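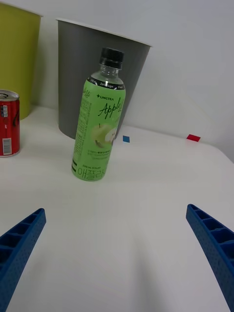 Tabletop work with a bottled apple drink, Sutach soft-finger gripper

Mekel > Opportunities > Calls for Participants > Sutach User Evaluation

Call for Participants: Evaluation of the Sutach Gripper Kit

Mekel invites applications from small businesses, workshops and teaching laboratories to take part in a structured evaluation of the Sutach gripper kit. Sutach is a two-finger gripper with flexible lattice fingers, intended for handling everyday packaged goods such as drink bottles, cans and cups. The kit is offered with a wrist camera, mounting hardware and the Pruro control software.

The purpose of the evaluation is to learn how the kit performs in the hands of people who did not design it. Participants will install the gripper on their own robot arm, carry out a set of handling tasks and report their findings in writing. Critical reports are welcome and will not affect payment.

Who may apply

Applicants must have regular access to a working tabletop robot arm and a clear, stable work surface. At least one member of the applicant's staff must be able to attend the opening training session in person. Previous experience with flexible grippers is helpful but not required. Current distributors of Mekel products are not eligible.

What participation involves

Each site will receive one kit on loan for 4 months, beginning in May. Participants are asked to:

- complete up to 60 handling trials using containers of their own choice, including plastic bottles of 500 mL or a similar size;
- keep a log of failed grasps, dropped items and software faults;
- inspect the fingers for wear and note any damage to the ribs;
- take part in 2 interviews with the evaluation team, one at the midpoint and one at the close.

Camera recordings made during the trials will be stored by Mekel and used only for product development – participants may ask for their recordings to be deleted at any time before the final interview.

Compensation

Each site will receive a payment of $500 on delivery of the final report. Shipping in both directions is covered by Mekel. Sites that wish to keep the kit after the loan period may purchase it at a reduced price.

How to apply

Applications should include a short description of the site, the make and model of the robot arm, and the items the applicant expects to handle. Please address all materials to Glykeria Tzanetos, Evaluation Coordinator, Spanos Building, Mekel. Applications must be received by December 12, 2019. Incomplete applications will be returned without review.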